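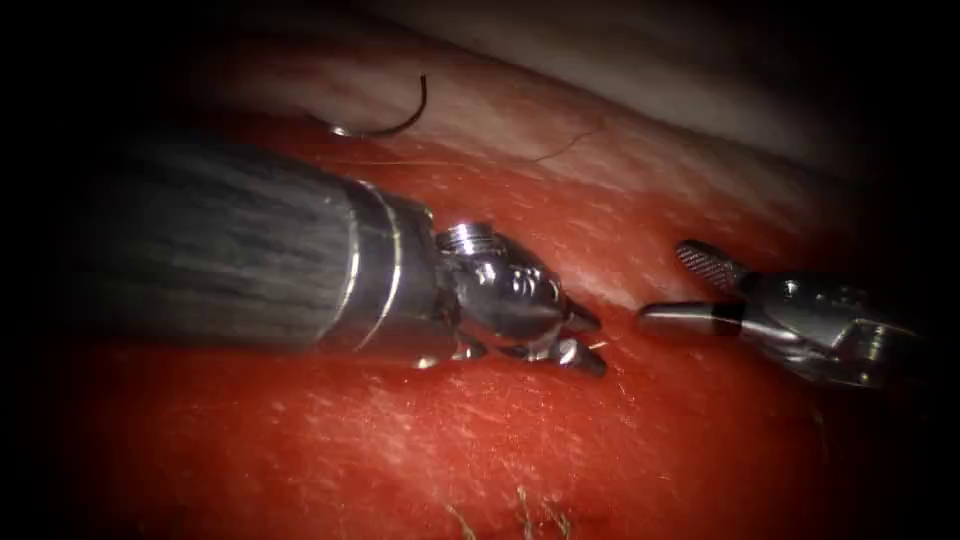

Nisreen Karaki wrote:

> Since Lacson went to two robotic rooms in February, scrub techs spend the first 20 minutes on draping and docking. Who covers the back table?

At Skevcombe we added a second tech for setup only. Once the surgeon is at the console, one goes to the next room. The bedside assistant stays put and handles instrument swaps and needle counts. Overtime is down, but new techs get less practice passing by hand.

Duván Ayala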